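The grasp planner finally stopped being scared of walls

I've been promising a proper write-up of the bin picking software for ages, and this month the thing got good enough that I actually want to talk about it. So put the kettle on, this is mostly about planning and a bit about shiny metal.

Quick recap for anyone new. The project is called Lesura. It's the bit of software that sits between the depth data and the arm: it takes in a point cloud, suggests places to grab, throws away the silly ones, and hands a path to the controller. It started as a weekend script at Drerbridge and has since grown a settings file 702 lines long, which I'm told is a cry for help.

The old planner was very good in the middle of the bin and hopeless everywhere else. Anything within a hand's width of a side wall got thrown out. I had padded the collision model of the gripper when we first set up, then padded the bin model too, and then forgotten I'd done either. Two lots of padding on both sides and you end up with a cosy little island of allowed grasps and a moat all the way round it. Objects roll into the moat. Of course they do, the sides slope!

The fix came in two parts. First, the bin is now a proper mesh with the slope in it, where before it was five flat boxes pretending to be a bin. Second, the padding depends on speed. When the arm is travelling it keeps a generous gap, and for the last bit of the approach the gap shrinks to 6 mm. I was nervous about that number. I ran it in simulation for two evenings before letting the real arm near it, and I kept my hand on the stop button for the whole first morning.

The other change is how candidates get scored. We used to rank grasps purely on how well the fingers fitted the surface, then check whether the arm could get there, working down the list. Most of the planning time went on lovely grasps that needed the wrist to pass through the back wall. Now there's a cheap reach check first (a lookup table, nothing clever) and only the survivors get the full treatment. Planning for a full bin has dropped to roughly 9 seconds from something I'm too embarrassed to print. Still slow! But you can watch it without wandering off to make tea.

Cables are the next headache. The arm model in the planner is a clean, bare KUKA, and the real one has a thick yellow cable looping round the wrist and a bundle of thin black ones heading down to the gripper. None of that exists as far as the planner is concerned. For now I've wrapped the wrist in a fat invisible capsule, which is crude but safe, and it costs us a few good grasps at the back of the bin. I'd love to model the loop as something bendy that follows the joint angles. If you've done this and lived, please write in.

My test set is a jumble on purpose: something round with stripes, a flat pink wedge, a yellow block, a black ridged cylinder with an open top. The wedge is my favourite because it gives the scorer so little height to work with. The cylinder is the one I lose sleep over, as a hollow opening offers the fingers a rim, an inside and an outside, and the scorer likes all three equally. 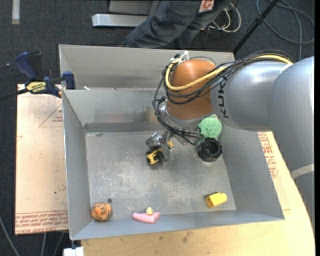

What the depth data makes of bare metal

Badly scuffed metal is a lovely thing to look at and a rotten thing to measure. The bin floor has pale scratches and cloudy patches all over it, and our filter used to turn some of those into small ghost objects floating just above the bottom. I now subtract the known bin mesh from the cloud and ignore anything left over with fewer than 54 points in it. It's a blunt tool and I worry about thin things being swallowed, so the wedge gets its own regression test.

The filter is a plug-in called Dement, and the replay tool that lets me run old clouds through new code is Assefa. Replay has changed how I work more than anything else this year – I can try a daft idea at ten at night, see it fail on old data, and be in bed by eleven.

Next job is the cable model, then regrasping for the cylinder. I'll post the reach table code once I've tidied the comments, some of which are quite rude.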